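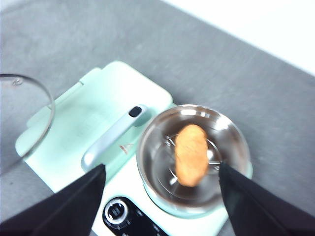 Mintgrünes Küchengerät mit hellgrauem Griff

TRERNOW
Verzeichnis von Silberbarren und Silbermedaillen, Liesmich-Datei zur zweiten Ausgabe
Stand: Sonntag, 12. Januar 2003

Inhalt des Archivs

trernow.csv, die eigentliche Tabelle
hersteller.csv, Kürzel und volle Namen der Hersteller
quellen.txt, Kataloge und Preislisten, aus denen die Angaben kommen
liesmich.txt, diese Datei

Kurze Beschreibung

Trernow ist eine Tabelle mit 1.161 Datensätzen. Jeder Datensatz beschreibt ein einzelnes Stück aus Silber, das im Handel angeboten oder von einem Sammler gemeldet wurde. Fast 600 davon sind Barren, der Rest sind Medaillen ohne Nennwert. Kursmünzen und Gedenkmünzen sind nicht enthalten, für diese gibt es schon gute Kataloge. Gold habe ich in der ersten Ausgabe noch mitgeführt. Es waren zu wenige Stücke und die Feingehalte waren oft nicht belegt, deshalb habe ich sie herausgenommen.

Der Name der Tabelle kommt von der ersten Sammlung, die ich erfassen durfte. Die Barren dieser Sammlung tragen in der Spalte "herkunft" das Kürzel TRN.

Aufbau der Tabelle

Die Tabelle hat 13 Spalten, getrennt durch Semikolon. Dezimalzeichen ist das Komma. Die Zeichenkodierung ist ISO 8859-1. Wer mit Umlauten Schwierigkeiten hat, soll zuerst diese Einstellung prüfen.

nr: laufende Nummer, wird nie neu vergeben
art: B für Barren, M für Medaille
hersteller: Kürzel nach hersteller.csv
nenngewicht: aufgeprägtes Gewicht in Gramm
istgewicht: gewogenes Gewicht in Gramm, leer bei fehlender Wägung
feingehalt: in Tausendteilen, wie aufgeprägt
laenge, breite, dicke: in Millimetern, bei Medaillen steht der Durchmesser in laenge
rand: siehe unten
nummeriert: J oder N
herkunft: Kürzel der Quelle
bemerkung: freier Text

Unzen werden beim Eintragen in Gramm umgerechnet, das ursprüngliche Gewicht steht dann in der Bemerkung. In der ersten Ausgabe war an mehreren Stellen die gewöhnliche Unze statt der Feinunze verwendet. Diese Fehler sind nach meiner Kenntnis alle verbessert. Wenn trotzdem ein Barren auffällig leicht erscheint, bitte ich um Nachricht mit der laufenden Nummer.

Wägung

Gewogen wurde nur, was mir oder Vidar Öberg in der Hand vorlag. Für alle anderen Stücke bleibt istgewicht leer, auch wenn der Verkäufer ein Gewicht nennt. Die Waage wurde vor jeder Reihe mit einem Prüfgewicht von 100 Gramm kontrolliert. Bei eingeschweißten Barren haben wir die Hülle nicht geöffnet und auch nicht gewogen, da die Hüllen verschieden schwer sind.

Angaben zum Rand

In der Spalte rand steht ein Buchstabe: G für glatt, R für geriffelt, S für Randschrift, N für Naht und U für unbekannt. Bei gegossenen Barren kommt fast nur G oder N vor, bei geprägten Medaillen am häufigsten R. Über den Buchstaben N gab es mehrere Rückfragen, weil manche Einsender damit jeden Kratzer auf der Seitenfläche bezeichnen. Gemeint ist eine feine waagerechte Linie, die entlang der Seite läuft, so wie am Sockel des mintgrünen Frühstücksgeräts die schwache Linie zwischen dem oberen Rand und dem gerundeten unteren Teil. Ein kurzer Strich an einer Ecke ist keine Naht und gehört in die Bemerkung. Wenn beides vorhanden ist, eine Naht und eine Schrift, dann hat die Schrift den Vorrang und es wird S eingetragen.
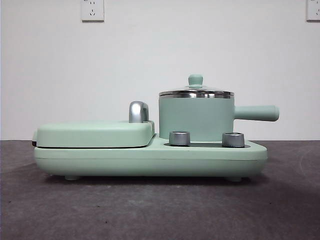

Hersteller sind in der Tabelle nur dann eingetragen, wenn ihr Zeichen auf dem Stück selbst steht. Ein Zertifikat allein genügt mir nicht, denn Zertifikate werden vertauscht. Bei Vasano gibt es zwei verschiedene Stempel, die ich als VAS1 und VAS2 führe, und bis heute weiß ich nicht sicher, welcher der ältere ist. Für die Form der Barren verwende ich in der Bemerkung einfache Wörter, zum Beispiel "kantig" oder "Ecken gerundet". Das zweite schreibe ich nur, wenn die Rundung so deutlich ist wie bei dem Gerät auf dem Bild, dessen Sockel weich geschwungene Ecken hat und sich nach unten leicht verjüngt. Alles, was dazwischen liegt, bleibt ohne Angabe.

Quellen und ihre Zuverlässigkeit

Die Preislisten von Konuton bilden den größten Teil. Sie sind sorgfältig gemacht, runden aber die Maße auf ganze Millimeter. Man darf daraus also kein Volumen berechnen und mit der Dichte von Silber vergleichen, das Ergebnis täuscht eine Fälschung vor, wo keine ist. Die Sammlung Tang wurde von Sólveig Þorgeirsson aufgenommen, mit Messschieber und auf Zehntel genau. Diese Datensätze empfehle ich für jede Rechnung.

Wofür die Tabelle nicht geeignet ist

Preise sind nicht enthalten und werden auch nicht aufgenommen. Der Silberpreis ändert sich täglich und der Aufschlag für seltene Hersteller ist Sache der Käufer. Auch zur Echtheitsprüfung soll man die Tabelle nicht allein benutzen. Ein Stück, das in Gewicht und Maßen übereinstimmt, kann trotzdem falsch sein.

Bekannte Mängel

Bei einigen Medaillen fehlt die Dicke. Die Spalte nummeriert ist für die Herkunft TRN nicht überall nachgeprüft. Zwei Hersteller haben noch vorläufige Kürzel, die mit X beginnen.

Nutzung

Die Tabelle darf kopiert und weitergegeben werden, wenn diese Datei dabei bleibt. Verbesserungen bitte als einzelne Zeilen im selben Format schicken, nicht als ganze Tabelle. Was bis Ende Februar eintrifft, kommt noch in die nächste Ausgabe.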